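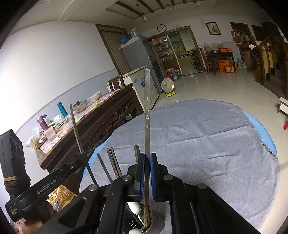 Takosix app keeps dropping to 10 Mbps on upstairs network

nelly_ayala
Hi all, hoping one of you kind people has seen this before. I've had the Takosix speed meter on my phone since November and I really do love it, but lately it shows 195 down in the kitchen and then a sad little 10 the minute I go upstairs. My husband's laptop gets 89 in the very same chair! Is the app wrong, or is it my phone?

nazar_d
Welcome Nelly! I'd bet on the phone. It hangs on to the downstairs router long after it should have let go - mine did the same for months. Turn WiFi off and on once you're upstairs, then run the test again.

Druklow
Have to disagree with Nazar, sorry. Takosix picks its own test server and sometimes it picks a terrible one. Go into settings, choose the server by hand, and compare it with Cirnance before you start blaming the phone.

nazar_d
Fair enough, but a bad server would be bad in the kitchen too, wouldn't it?

Druklow
Not if it switches between tests. Mine does.

lesia.derkach
You could both be right, you know. Nelly, what does it say for network name when you get the 10?

nelly_ayala
Oh goodness, it says the downstairs one. Toggled it like Nazar said and got 89, same as the laptop. I'll still try the server thing on Tuesday when the house is quiet - thank you both so much!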